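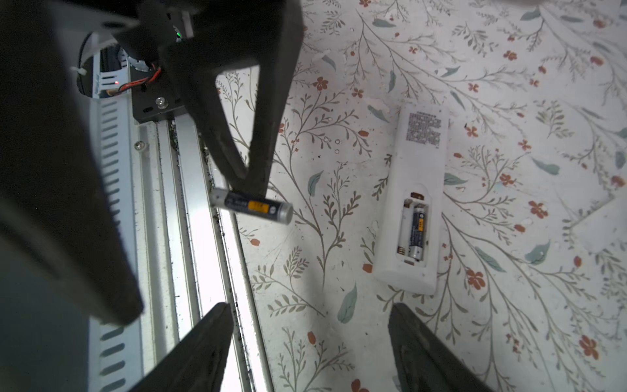
4.1 Surface coverings

Printed coverings were chosen over plain ones so that small items would have to be located against competing detail. The botanical print (Gudlow) has thin branching stems, rows of small leaves, larger leaves in a muted green and small reddish-orange flowers. Its stems are narrow and low in contrast; the larger leaves are closer in size to the items handled and were expected to interfere more. The ceiling covering (Selletti) was selected for its different scale and color. Both were supplied in July and cut to size at Jolthorpe.

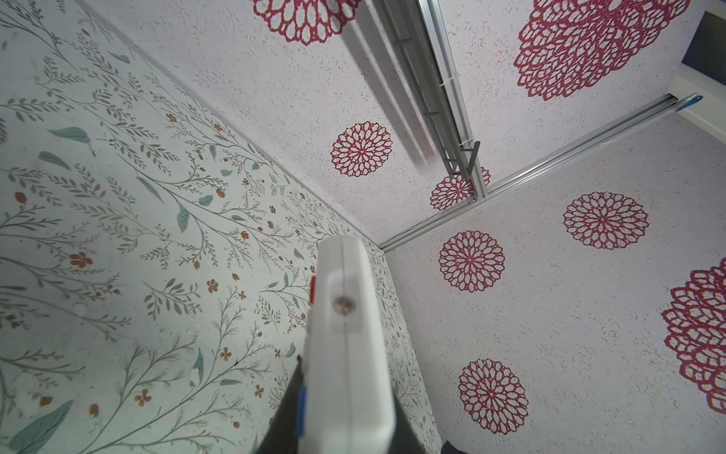

Figure 3. Corner of the enclosure, with botanical wall covering and red rosettes on a speckled ceiling covering.

Coverings were wiped between sessions but not replaced. Smudges and small marks were therefore allowed to build up, as they would on wallpaper or a table covering in daily use. Items were placed at 67 marked positions, and each placement was scored for visibility on a printed sheet. Of 415 placements, 250 were on areas of stem and small leaf – the densest part of the print – and the others fell on or next to a large leaf or flower.

Batteries were a useful test item. A dark body separates well from a pale ground, while a silver end can be lost when the light is strong. Cast shadow also matters: a soft gray edge makes a small cylinder look wider than it is, and scorers were told to judge the body alone.

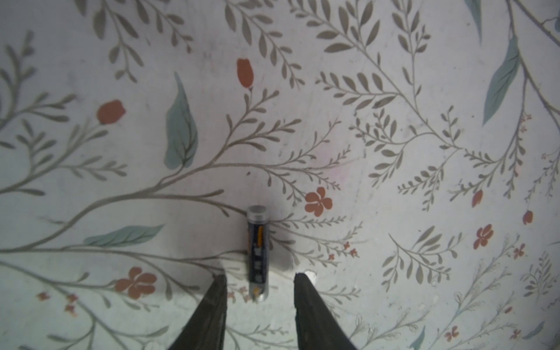

4.2 Limits of the covering set

Only one floor print was used, and its colors are muted throughout. A covering with saturated or dark motifs could give a different ranking of items. 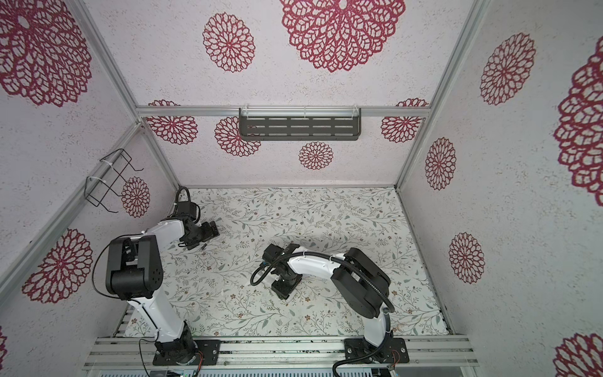 One reader of the draft objected that a floral print is a poor stand-in for a real tabletop, where clutter has depth and casts its own shadows, and asked for a second set of trials on woven cloth. We agree that flat print tests only part of the problem. Trials on a Halonen cloth are planned, using the same marked positions and the same scoring sheet.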